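Clornico Cell: Setup and Maintenance Notes

README for the tabletop arm cell, revision 4 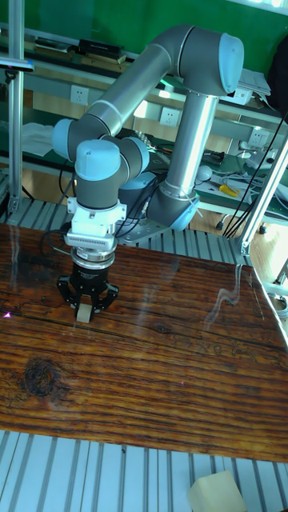
These notes cover mechanical setup, power-up, calibration checks and routine repair for the cell. The control software has its own README in the skota-driver folder, and nothing in that file is repeated below except where a setting depends on the hardware. If the two files disagree on a hardware value, use the one given here and open a ticket.

Contents

Hardware
Power-up
Tool stack
Reference pose and block check
Tabletop
Routine maintenance
Faults
Known issues
Change log

Hardware

Arm: six-axis, base bolted to a gray metal mounting plate near the back edge of the table.
Tool: black two-finger gripper, on a silver finned ring, on a white adapter block at the wrist.
Table: glossy wood top, aluminum extrusion framing.
Controller: Koech cabinet, firmware branch 4. Earlier branches do not report gripper current and will not pass the self-test.
Host: any Linux machine with a free wired network port. Wireless is not supported.

The mounting plate is the mechanical reference for everything else. Do not loosen its bolts to gain reach. If a task needs more reach, move the task.

Power-up

1. Check that the emergency stop is released and within arm's reach of the operator.
2. Switch on the controller, then the host. In the reverse order the host sometimes binds to the wrong port.
3. Wait for the status light to go steady.
4. Run skota-check --all. It reads every joint encoder, the wrist force reading and the gripper position, and prints one line for each.
5. Release the brakes from the host. Listen for six clicks. A missing click usually means a brake connector, see Faults.
6. Jog each joint a few degrees in both directions at low speed before running any program.

Shutdown is the same list backward. Park the arm before cutting power, with the fingers clear of the wood. The brakes hold, but joint 2 settles slightly as they engage.

Tool stack

Assemble from the wrist down: adapter block, ring, gripper. Tighten the screws in a cross pattern, in two passes. Use medium threadlocker on the adapter screws only. The gripper screws come out often enough that threadlocker strips the heads.

The cables from the wrist run back along the arm toward the base. Leave a loop at the wrist large enough for a full turn of joint 6 either way, then strap the cable to each link in turn. Do not strap across a joint cap. After any change to the strapping, run skota-sweep at low speed and watch the cable through the whole motion.

Tool length and payload live in tool.yaml. Current values:

payload_g: 925
tool_length_mm: 310
settle_ms: 4

Payload includes the adapter. Re-weigh the stack whenever the fingers are changed — a payload that is wrong by a small amount shows up as a slow drift in the force reading when the wrist tilts.

Reference pose and block check

The block check confirms that the tool is where the controller thinks it is. It takes a few minutes and needs a small block and a flat area of table.

1. Move to the pose named ref_block. The gripper points down over the tabletop.
2. Open the fingers and set the block on the wood between them.
3. Zero the force reading with nothing touching the tool.
4. Close at low force. Both fingers should meet the block together. If one arrives first and pushes the block sideways, the tool is offset along the closing direction.
5. Open, rotate the wrist half a turn, close again. An offset that changes sides with the rotation is in the tool stack. One that stays on the same side is in the base calibration.
6. Save the log with skota-log --keep.

Run the check after a collision, after any work on the tool stack, and every Tuesday before the first job. Replace the block when its corners round over.

Tabletop

The wood is sealed and gets wiped with a dry cloth only. Spray cleaner leaves a film that lets parts slide during a grasp. The finish is reflective, and a light placed low on one side will produce streaks that upset any camera-based part finder. Diffuse the light or raise it.

The top moves a little with the seasons. Check its height at the four corners when the heating comes on in November, and update table_z in cell.yaml if needed.

Routine maintenance

Weekly: block check, cable inspection, finger pads wiped.
Monthly: screws on the tool stack, frame brackets, diagonal strut. The strut bolts back off before anything else does.
Every 1699 running hours: joint cap seals inspected, backlash measured on joints 1 to 3, base bolts re-torqued. The counter is on the controller's service page and has to be reset by hand.

Faults

Brake does not click. Power off, open the cap on the joint concerned, reseat the brake connector. If the fault returns, replace the lead.

Force reading jumps when the wrist turns. Cable under tension at the loop. Restrap it before suspecting the sensor.

Gripper reports closed but the fingers are open. Position zero lost. Run skota-grip --home with nothing between the fingers.

Protective stop at low speed with no contact. Check the payload value first, then the mounting angle in cell.yaml.

Host cannot find the controller. Repeat the power-up in the stated order. If that fails, set the address manually as described in the driver README.

Known issues

Joint 5 passes close to a singularity in the front left area of the table. Linear moves there slow down without warning. Use joint moves.

The Iltemton finger set fits the gripper but is longer than the stock fingers. There is no collision model for it yet, so keep low approaches out of any program that uses it.

The sweep script does not check the diagonal strut.

Change log

Revision 4: payload updated after adapter change. Weekly block check added. Spray cleaner removed from the table procedure.
Revision 3: cable route moved, wrist loop enlarged.
Revision 2: firmware branch requirement added.
Revision 1: first version.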